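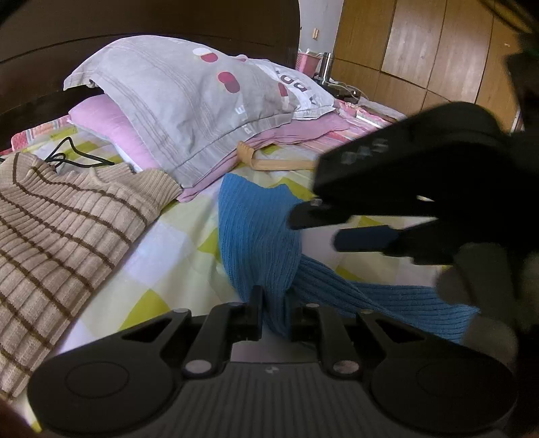

Sweater day at Flurnora: a blue ribbed knit and a striped one on the checkered sheet.

Flurnora opens its free Fold-Along evenings in Pludstead this April

PLUDSTEAD - I have folded sweaters badly for most of my life, and I run a company that sells storage for them. So when Benito Marín, who designs our drawer boxes, suggested we teach people how to put knitwear away properly, I was the first name on the list!

The Fold-Along evenings start this April at our showroom on the ground floor of the Mateos building. They're free, they begin at 6:30 p.m., and you bring your own sweaters (up to 5 each, please, or we'll be there until midnight). We do the folding on a bed, with a proper sheet on it, and that was my one demand. Most of us sort our laundry on the bed at home, so learning at a nice high shop counter never made much sense to me.

We tried the idea on our own customers over the winter. We mailed a short survey and got 87 replies, and the complaint that came up most was ribbed knits. I get it. Ribbing is stretchy, it grabs at itself, and if you pick it up by the middle you get a big ridge of fabric and a sleeve heading off on its own. Stripes are kinder, as you can use them as a ruler.

"Lay it flat and find the neckline before you do anything else," says Benito. "Then bring the sleeves in. People want to start with the sleeves, and they end up chasing them all over the bed."

He'll teach the first half of each evening. I'll be doing the second half, on what goes in a drawer, what goes on a shelf and what should never see a hanger again (anything heavy and knitted - the shoulders go all pointy and they don't forgive you).

We've also printed 1000 copies of a fold-out guide with Benito's drawings, and Ramovwood, the shop that makes our drawer dividers, is giving us 100 sets to hand out. One set per household while they last. The guide will be at the showroom desk too, for anyone who can't make an evening.

Places are limited by the size of the room, so do sign up at the desk or call us and leave your name. Kids are welcome if they'll fold.

Consuelo Barroso
Founder, Flurnora

About Flurnora
Flurnora makes drawer boxes, shelf bins and garment bags for the home, and sells them from its showroom in Pludstead.

Press contact: Consuelo Barroso, Flurnora, Mateos building, Pludstead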